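Movuvard Door and Window Alarm – Owner's Guide
Section 7: Placing the sensors

The leaflet in the box says placement takes "minutes." Allow an afternoon. The range on the carton, 444 feet, was measured outdoors with nothing in the way, so don't plan your house by it.

1. Pick the doors that matter. An interior door with a latch on the edge is fine for practice, but start with the ones that lead outside.
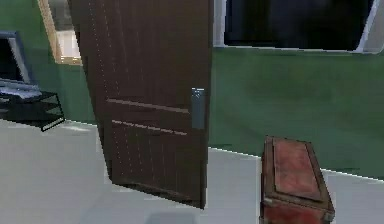

2. Clean the spot with rubbing alcohol and let it dry. The sticky pads supplied by Jukiteck are weak on rough wood. Use the screws.

3. Fix the magnet to the door and the sensor to the frame, arrows facing each other. A warped door can open the gap enough to set off the alarm at night.

CAUTION: Do not drill into a steel fire door.

Setting up the dialer

4. Plug the dialer into the wall jack, then plug your corded phone into the dialer. The order matters, whatever the sticker says.
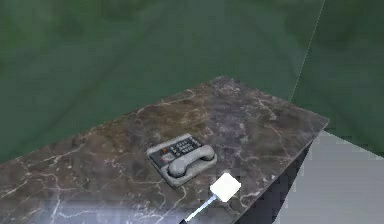
5. Press and hold SET until the light turns green. Enter 877 as the installer code, then change it. Leaving the factory code in place makes the rest of this section pointless.

NOTE: Slaoui Home, the phone app, claims to replace the dialer. We would keep both until you have seen it work through a power cut.

Placing the base unit

6. Choose an inside wall, roughly 73 inches up. Kitchens are often suggested as "central." Maybe – but steam and grease are hard on the siren. 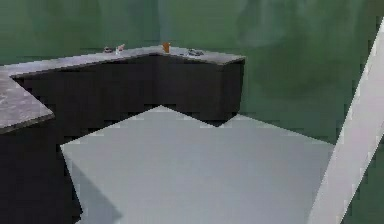 Image: Drarkance

7. Test every sensor again in June, when wood swells. Write the results on the back page.

Revised May 4, 2018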